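Tollatgate Residents' Association
Minutes of the April meeting

Held in the downstairs room of the Molness Street library, 7 p.m.

Present: Snežana Dimitrov (chair), Damir Vlachou, Wendy Gosling, Sorin Stoyanova, and 18 other residents who signed the sheet. One signature reads "me." Please use a name next time.

Apologies: Rok Radulović, who then arrived at 7:20 and asked that his apology stand.

Minutes: Sorin Stoyanova, again.

1. Minutes of the last meeting

Approved with two corrections. Wendy Gosling did not call the parking proposal "idiotic." She called it "idiotic as written," and would like the distinction kept. Under item 6, "goat" should read "gate." The discussion of whether it could be removed from the alley, and by whom, makes more sense with this change, though several people said they had preferred the first version.

2. Matters arising

The streetlight outside number 124 is still out. Damir has reported it to the city a third time and has a third reference number. He read all of them aloud. The chair thanked him and asked that they be sent by email in future.

The lost umbrella remains on the hook by the library's side door. It will be there until the June meeting, after which it belongs to whoever is nearest to it when it rains.

The letter to Babić Hauling about early pickups has been answered. They say their trucks do not enter Tollatgate before 6 a.m. Mr. Radulović offered to play a recording. The chair said the recording could be attached to a second letter. Mr. Radulović said it was forty minutes long. The chair said they could attach part of it.

3. Money

Balance is $829. Out since last meeting: printing of the newsletter, room hire, and one replacement bulb for the notice board, which was the wrong bulb. In: dues from nine households, one of which paid twice. Wendy will find out whether they would like it back or whether they were making some kind of statement.

There was a question from the floor about why we hold on to any money at all. Snežana explained that the block party needs a deposit on the tables before anyone has bought a ticket. The questioner asked why we need tables. It was agreed that we need tables.

4. Leaf blowers

Forty-five minutes were given to this item. The agenda had allowed ten.

Damir introduced his draft of a voluntary quiet hours agreement, under which households would not run leaf blowers, mowers or power washers before 9 a.m. on weekends or after dark at any time. He stressed the word voluntary. He was asked by four people in turn whether it was voluntary.

Wendy said that in April there are hardly any leaves and she would like to know what is being blown. A resident from the north side said pollen. A second resident said the pollen was being blown onto his car. The first resident said it had come off his own car to begin with, and that in his view it was the same pollen going back and forth. The chair said we would not be settling ownership of pollen.

Mr. Radulović spoke in favor of rakes. He spoke in favor of rakes for some time.

It was pointed out that many households use a lawn service and don't choose the hour. Damir said the service could be asked. It was pointed out that the service has been asked. Damir said it could be asked more nicely.

A proposal to change "after dark" to "after 8 p.m." was carried by a show of hands. A proposal to change it back was then made by someone who had been in the restroom for the first vote. This was not taken up.

The draft, as amended, will go in the next newsletter with a tear-off slip. Snežana will shorten it. Damir asked how much shorter. Snežana said it was at present three pages and had a preamble.

Action: Snežana to cut the draft. Damir to let her.

5. Tree pits on Molness Street

The city has confirmed that residents may plant in the tree pits as long as nothing grows over two feet and nothing is edible. The second rule drew some interest. Sorin asked whether it covered mint, which is already in three of the pits and cannot be got out by any method known to the association. Wendy said the mint was hers originally and that she was sorry. This is the first time the matter has been acknowledged in the minutes.

Volunteers are wanted for a planting morning in May. Bring gloves and something to kneel on. The association owns two trowels, one of which has been signed out since last fall to a person whose handwriting can't be read. If you have the trowel, you know who you are, and we would like to.

6. Block party

Date to be fixed once the street closure form comes back. The form asks for the name of the event, and last year's was filed as "Party (Block)," which went to the wrong department and cost us two weeks. This year it will be "Tollatgate Block Party" and nothing cleverer.

Food: potluck, as before. A sign-up sheet will go round so that we do not end up with eleven potato salads and a bag of ice. Wendy asked that dishes be labeled. She has asked this every year. Last summer's label reading "probably fine" was not in the spirit of the request.

Music: Mr. Radulović's nephew has a band called Godness. It was asked whether this was a misprint. It is not. It was asked what sort of music they play, and Mr. Radulović said it varied. They will be invited to play one set at a volume to be discussed in light of item 4, a connection that several people had been waiting to make since 7:45.

Dishes and serving spoons left over from last year are still in a box in Snežana's hall. She would like them collected. There are two casserole lids that fit nothing. 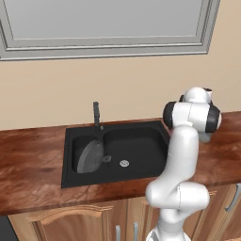
Washing up was discussed next. Last year it was done by the same three people who did it the year before, in Wendy's kitchen, until nearly midnight, while other residents put their heads round the door to say what a lovely evening it had been. A rota was suggested. A long silence followed. Sorin suggested paper plates, and there was a short debate on whether paper plates were wasteful, conducted mainly by people who were not on last year's washing-up team. Wendy said she would be glad to hear further views on paper plates from anyone who was prepared to stand next to her with a towel. The debate closed.

Agreed: paper plates, compostable if the price isn't silly. Serving dishes to go home dirty with whoever brought them.

7. Newsletter

The spring issue went out late and with the crossword grid from one puzzle and the clues from another. Two households say they finished it. Sorin would like to see these.

Copy for the next issue should reach Sorin before the end of the month. Please send it as ordinary text. Please do not send a photo of a piece of paper, and in particular not a photo of a piece of paper taken at night. Poems are welcome up to 18 lines. This limit is new and everyone knows why.

8. Any other business

A resident asked whether the association had a position on wind chimes. It does not. The chair asked that it be allowed to go on not having one until at least the fall.

Damir asked whether the meetings could start at 6:30 so as to end at a reasonable hour. Mr. Radulović said he would find 6:30 difficult. It was noted that he finds 7 difficult. Left as it is.

Wendy reported that the library would like the chairs stacked in fives and no higher after the incident in February. Chairs were stacked in fives at the end of the evening, with two left over, which were placed side by side against the wall facing the umbrella.

The alley gate still doesn't latch. See the previous minutes, item 6, reading "gate" throughout.

Meeting closed at 9:10 p.m. Next meeting in May, same room, 7 p.m. Somebody else to bring cookies.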